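Pramby door set -- read me first

Hi! I'm Seung-woo Ham and this is the data that goes with Pramby, the little wheeled robot I've been building on the end of a bench at Londier, our shared workshop. Pramby is supposed to go through the house by itself, and doors are where it kept getting stuck, so I built a simulated apartment and recorded a pile of door views to train on before I let it bump into anything I'd have to repaint.

What you get

There are 400 clips in the folder called prosach (that's the name of the apartment, don't ask, it was late). 252 of them have been checked by hand for whether the door is open, partly open or shut. The rest carry the label the simulator wrote out, and I trust it most of the time. Each clip has color frames, depth, and a small text file with the door angle and the knob position. Depth is in meters. The angle is in degrees, with zero meaning shut.

The arm isn't in these views at all. I turned it off for the whole set so I could work on finding the door first, and the reaching stuff will go in its own folder once I'm happy with it. 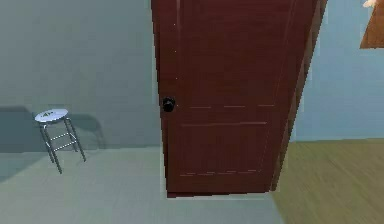
Frame from prosach, partly open door, black knob on the left, bar stool over by the wall.

Things that tripped me up

The knob is round. My real doors at home have lever handles, so anything you learn about grabbing from this set will need redoing (I'm printing a test handle this weekend!).

Shadows are big and soft in this renderer. My first detector kept calling the stool's shadow an obstacle -- I ended up masking the lower wall during training, and there's a switch for that in the config, mask_low_wall, off by default.

The floor changes from gray to wood at the doorway. Handy for spotting the threshold, but Pramby got lazy and started using the floor colors instead of the door. Dong-hyun Myung wrote a script called cheon that shuffles the floor textures, and you really want to run it before training.

Clip 367 has a broken depth file. Skip it.

Changes

April 2019: added the hand-checked labels and fixed the angle sign, which was flipped in the March upload. If you grabbed that one, please download again.

Use it for whatever you like. If you find a bad label, send me the clip number and I'll fix it when I'm next at the bench.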